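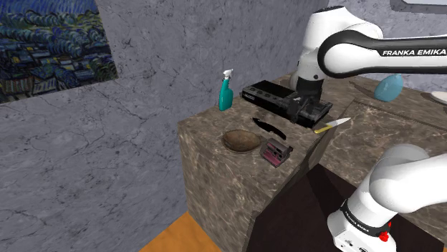 We looked at buying a small self storage site in Florkau in February. 47 units, paved lot, one gate. Posting my notes on the numbers in case they help someone.

The listing said 9 percent vacant. The rent roll said something else. Several units were marked occupied but hadn't paid in 2 months or more. Count those as empty until you see money.

Ask for bank deposits along with the rent roll. The seller's broker, Trustmont, sent the rent roll the same day. The deposits took three weeks and two reminders.

Street rate and what tenants pay are different numbers. Long-term tenants at this site were well under the posted rate. The listing used the posted rate for every unit – that alone changed the price we could offer.

Property tax was the other big one. The seller's bill was based on an old assessment. Call the county and ask how a sale affects it. We put the higher figure in our sheet and the deal got a lot thinner.

Also check the software contract. This place ran on Tirska, and the contract didn't transfer to a new owner. Setup for us would have been $700 plus the monthly fee. Not a deal breaker, but it wasn't in the listing either.

Insurance: get your own quote. The seller had the site on a policy with two other properties, so his cost per unit meant nothing for us.

We made an offer based on deposits and the new tax figure. The seller said no. Fair enough, it's his property.

Next one we're looking at is the Pärn site across the river. Bigger doors, fewer units, gravel lot. I've already asked for the deposits.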